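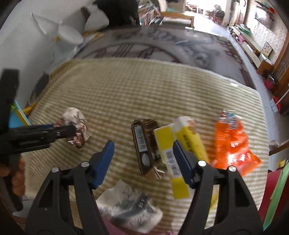

The kitchen table on Thursday evening, checked cloth and packaging.

June 4, 2026

I have been meaning to sort out the dry goods cupboard since January. It is the tall one beside the fridge, and it had reached the point where opening the door meant catching something. So I took everything out and put it on the kitchen table, and then did the same with the drawer underneath.

The cloth on the table is the green and cream checked one from Plunholm. I bought it at the Saturday market there and it has held up well. I should have taken it off first, because crumbs get into the weave and it has to go outside to be shaken. I didn't, and it did.

Most of what was wrong with the cupboard was packaging. We buy things in boxes, use most of what's inside, and put the box back. A carton with one small bag in the bottom takes up as much shelf as a full one. I found two open boxes of the same crackers, both stale, and a bag of lentils that had been split at the seam for long enough that the shelf paper was full of them.

My method was simple. Anything with food still in it went on the counter. Anything empty, or nearly empty and past saving, stayed on the table. By the end there was a brown cardboard box that had gotten a bit crushed, a yellow and white carton, a shiny orange packet with its top torn open, a crumpled wrapper, and a good deal more that had already gone in the bags.

The sorting rules where I live in Flesmont are not complicated, but they are picky. Cardboard goes out flat. If it has a plastic liner, the liner comes out first. Shiny packets and candy wrappers go in the regular trash, because the recycling center does not take them. I used to put them in with the plastics until Beat Bühler, who lives downstairs and reads every notice they send, set me straight in the hallway. He was right. It's on page 3 of the leaflet.

Flattening boxes is the slow part. The glued ends never open cleanly, so you get torn strips that drop on the floor. I now slide a butter knife under the flap and run it along, and that works on most of them. The thick brown ones I just stand on.

What went back in the cupboard is in jars. I had 10 with good lids, left over from when Domenica moved and gave away half her kitchen. Rice, oats, lentils, two kinds of flour, sugar, and so on. I wrote the contents on masking tape and cut the cooking times off the packages for the rice and the barley, since I look those up every single time. The clippings are taped inside the door.

The whole job took most of the evening, including wiping the shelves. The bottom one has a sticky ring that I think is honey, and it is still there. I'll try again with hot water and baking soda this weekend.

Next is the drawer with the tea in it. There are a lot of boxes in there with one bag left. If anyone has a use for loose chamomile of unknown age, let me know before Tuesday, when the trash goes out.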